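Retail Studies project, draft 2 - Stanisława Ziółkowski

## Why do people stop at Arholm?

Arholm is the shopping center on the east side of Trendmont. I wanted to know what gets people to walk into a store they didn't plan on. Stood by the main entrance, then the upper level near the food court. Survey plus watching. 77 people answered, mostly in June, mostly afternoons.

**Results so far**

- most common reason for the trip: food, then shoes
- 11 people came in only for the restrooms
- a lot of poeple could not name a single store on the upper level
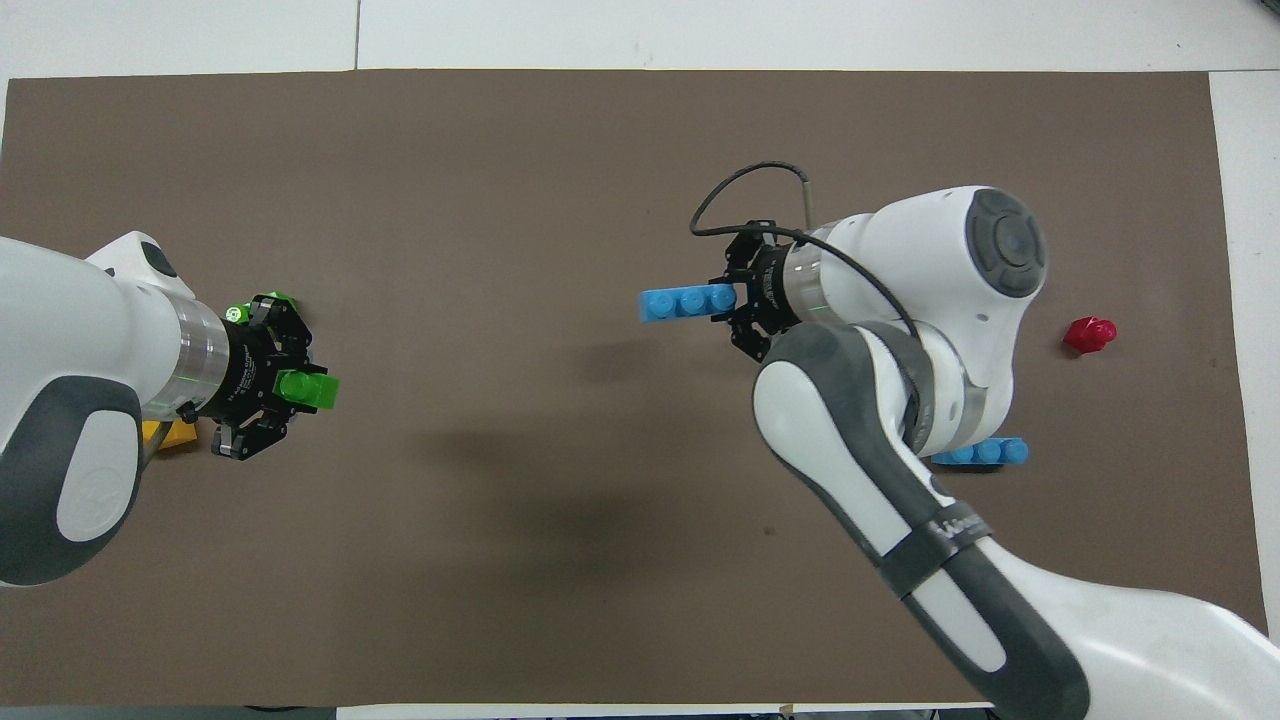

Upper level is the weak spot. Rent is lower there but units still sit empty, and the directory by the escalator is out of date. Verhoeven (home goods) moved up from the ground floor and lost walk-ins, the manager guessed around 625 a month. Their window is also hard to read from a distance. Pale goods on pale shelves. A big plain brown surface with white around it, like the mat in the photo, gives an edge you can pick out, and I'd try that for the window base.

**Still to do**

Talk to Rurnolent, the cafe. Redo question 5, the wording was confusing and half the anwers are blank. Add the floor map.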